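The Register of Weights

Last updated: 2019-05-28

The Office of Weights at Drastidgate was established to settle disputes between the upper and lower markets, and for most of its existence it did so without difficulty. Its staff consisted of a Keeper, a Deputy Keeper, and a clerk. Its equipment consisted of a brass scale, a set of 41 certified weights, and the Register, in which every correction was entered by hand.

In September of the year under review, the Keeper observed that the ten-pound weight had become lighter. The difference was small. It was recorded in the Register, the weight was returned to its case, and notice was sent to the district authority at Munau in the customary form.

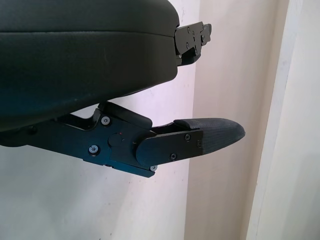

The authority replied that a certified weight could not become lighter, and that the scale should be examined. The scale was examined. An inspector came up from Werkance by the morning train, took it apart on the floor of the front office, and declared it sound. He then placed the ten-pound weight upon it and remained silent for a considerable time. Before leaving, he asked that his name be omitted from the report.

By the following week the loss extended to the entire set. The Deputy Keeper proposed that the markets be informed. The Keeper held that the Office had no power to announce a finding that Munau had not accepted, and the matter was deferred.

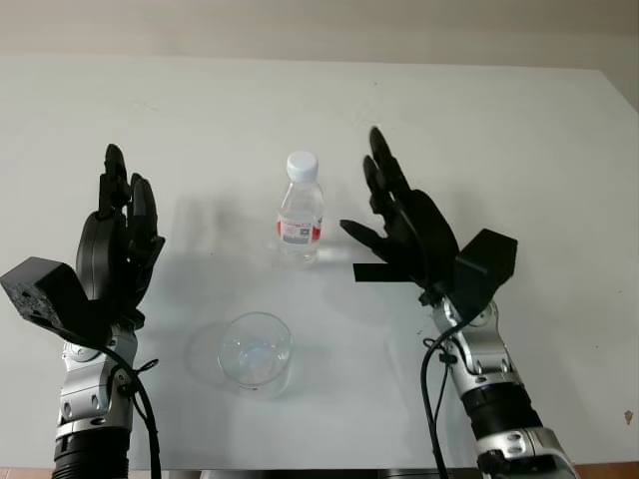 It was the clerk who first read back through the Register. The task required several evenings, as the early volumes were stored in the cellar and the ink had faded. She found that a similar loss had been entered 200 years before, in a neat and unhurried hand, together with a single remark in the margin: "Returned in spring." No explanation was given, and no further entry on the subject appeared.

The Keeper directed that the remark be copied and forwarded to Munau. The authority acknowledged receipt.

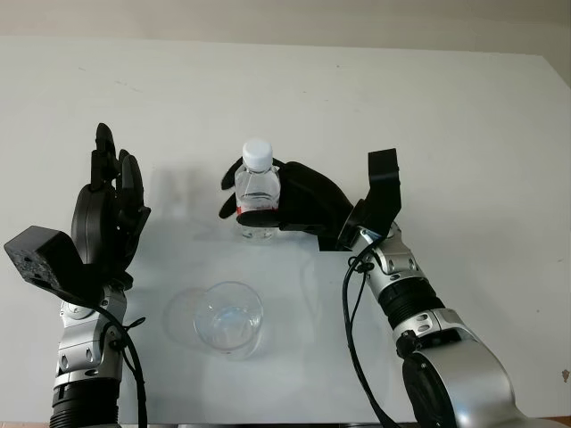

Through the winter the Office continued to open at the usual hour. Merchants brought their goods to be weighed, and the clerk applied a correction, which she revised each Monday. A grain dealer from Varela complained that his sacks had grown heavier on paper while his wagon moved as easily as ever. His complaint was numbered 271 and placed in the tray with the others. He was offered a chair by the stove, which he accepted, and he stayed until the lamps were lit.
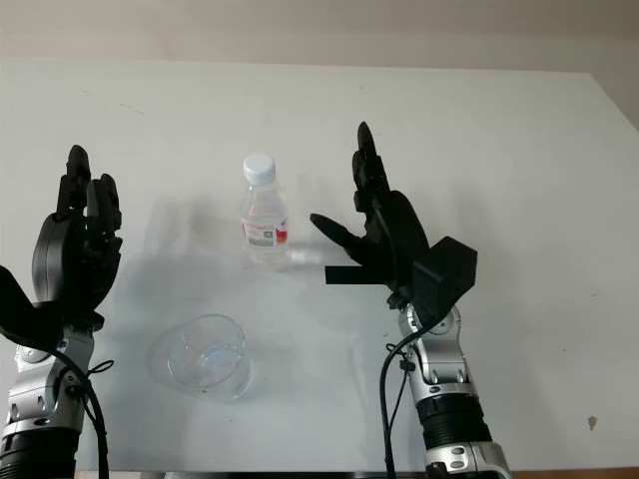

The Clerk of Drastidgate

On the first mild day of the year I unlocked the case and lifted out the ten-pound weight. I had carried it every morning for months and knew well how it ought to feel. I set it on the pan and went to open the shutters before taking the reading.

The pan had gone down by the time I came back to the desk. I called the Keeper, who read the figure, and then the Deputy Keeper, who read it also. The Keeper asked for the Register. I entered the date and the weight, blotted the line, and waited to be told whether a remark was required.

"The usual one," the Keeper said, and went to unbolt the front door.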